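Gripper comparison at the Sastcombe workshop: first stage complete
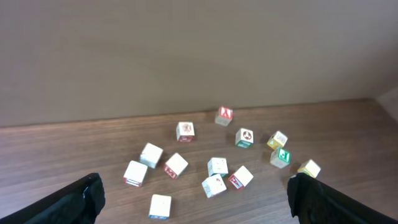

Alphabet blocks on the test table, seen from the wrist camera between the two padded fingers.

The Esside Automation Centre has completed the first stage of its gripper comparison at the Sastcombe workshop. The work forms part of the Erdős project, under which the Centre advises small manufacturers and training providers on the choice of robot hands, cameras and controllers. Members who attended the open meeting in March will recall that a fair comparison of finger coverings was the request most often made on that occasion.

Two sets of fingers were tried on the same arm. The first set was bare and hard-faced. The second was black and padded, with a soft outer covering that creases as the fingers close. The arm, the wrist camera and the controller settings were left unchanged throughout, and the same operators worked with both sets. A total of 3,557 picks was attempted, of which 1,625 were made with the padded fingers. The remainder were made with the bare set, which was available for a longer period.

Wooden alphabet blocks were chosen as the main test object. They are cheap, easily replaced and of a size that both sets of fingers can close upon. Their painted letters and pictures also give the camera software something to recognise, while the plain faces give it very little. Blocks were laid out in a loose cluster at mixed angles, and the operator was asked to lift a given block without moving those beside it.

The padded fingers performed better on blocks lying at an angle to the grip. The covering gave way a little at the corners and the block was seldom turned as the fingers closed. With the bare fingers, a block gripped off-centre tended to swing, and in a number of cases it was dropped before reaching the tray. Where blocks lay close together the result was reversed. The padding adds width to each finger, and operators reported that neighbouring blocks were often nudged out of place on the way down.

A further point concerns the camera. From its position at the wrist, the padded fingers take up a good deal of the lower corners of the view, and a block near a fingertip may be partly hidden behind it. The recognition software was most reliable with strongly coloured faces and least reliable with pale ones turned upwards. The Centre has therefore asked that a second camera, fixed above the table, be included in the next stage so that the two views may be compared.

Wear on the coverings was also recorded. The padding was inspected after every 300 picks and showed light marking at the tips, but no tears. It was not found necessary to replace either covering during the stage. Members considering a similar arrangement should note that a covering which has slipped on the finger will alter the closing distance, and the controller should be set again before work is resumed.

The next stage will take place at the Stodcombe site, where a narrower padded finger will be tried alongside the present one. Soft packaging and small metal parts will be added to the list of test objects. The same layout sheets will be used, in order that results from both sites can be set side by side.

Members wishing to observe a session at Stodcombe, or to propose an object for testing, are asked to write to the Esside office by Fri 13 October. Places at each session are limited and will be given in order of application. The full table of results from Sastcombe may be obtained from the same office on request.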